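Distarard Equipment Review Group
Minutes of the regular meeting
Monday, September 15, 2025

Meeting opened at 9:00 a.m. in the second floor meeting room. Minutes of the previous meeting were approved with one correction: the subscription term for the Wullmont software is one year, not two.

1. Gaver gripper kit, trial so far

The kit has been on loan from the supplier since June. It consists of the two-finger gripper, the wrist camera, the mounting plate, one set of spare fingers and the Gaver control software. The arm is our own and is outside this review.

The trial bench lead reported on the tabletop work. The current exercise uses toy food and a toy kitchen on the black table, with the gripper picking up single pieces among others. To date 485 picks have been logged. The log has a column for dropped pieces but it was not filled in the same way on every shift, and the group did not want to draw a success rate from it. The bench lead will go back through the recordings and correct the column before the next meeting.

Smooth, rounded pieces were discussed at some length. The egg is the one the operators ask about most, as the fingers are broad and flat and the contact area on it is small. One operator has been closing the fingers at the slowest speed for the egg and at normal speed for everything else. The group asked that this be written into the log whenever it is done, so that results can be compared.

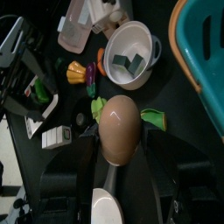

The supplier's manual gives one closing force setting for rigid items and one for soft items. Operators find the gap between the two too wide and would like a setting in the middle. Supplier to be asked whether this can be added in the software or whether it needs a different motor driver.

Thin leaf pieces lying flat on the table remain a problem for some operators. Two different approach angles have been tried. No decision was taken on which to adopt.

2. Wrist camera

The view from the wrist was judged good enough for the tabletop work. The group noted that the fingers hide part of the table when they are closed on something, and that operators have to back the arm off to see what is behind. The supplier offers a second, fixed camera as an add-on. It was agreed to ask for one on loan before putting it in any order.

Glare on shiny pieces was raised. Facilities will be asked whether the ceiling light over the bench can be dimmed separately.

3. Price and service plan

The supplier's quote is $1,135 per kit, with spare finger sets priced separately. The service plan is an additional $500 per year and covers phone support, software updates and one repair visit. Shipping for repairs beyond that visit is at our cost.

Members disagreed on the service plan. The view from purchasing was that the plan is worth having for the first year only. The bench lead would prefer to keep it for as long as the kits are in use, as software updates are not offered without it. Purchasing will ask whether updates can be bought alone.

The Yakubu kit was mentioned as an alternative. A quote has been requested but had not arrived by the time of the meeting. The group will not hold up the Gaver decision past the next meeting to wait for it.

4. Documentation

The quick start sheet leaves out the step where the camera is matched to the gripper position. Two new operators missed it. The bench lead has written a one-page replacement, which was accepted for use at the bench. A copy goes to the supplier.

5. Other business

The Wullmont software renewal is due and was approved without discussion.

A request to use the bench for visitor demonstrations was put off until the trial is over.

Actions

Bench lead: correct the dropped pieces column; send the one-page sheet to the supplier; ask about a middle force setting.
Purchasing: ask about updates without the service plan; request the fixed camera on loan; follow up on the Yakubu quote.
Secretary: write to facilities about the bench light.

Meeting closed at 11 a.m. The date of the next meeting will be sent by email.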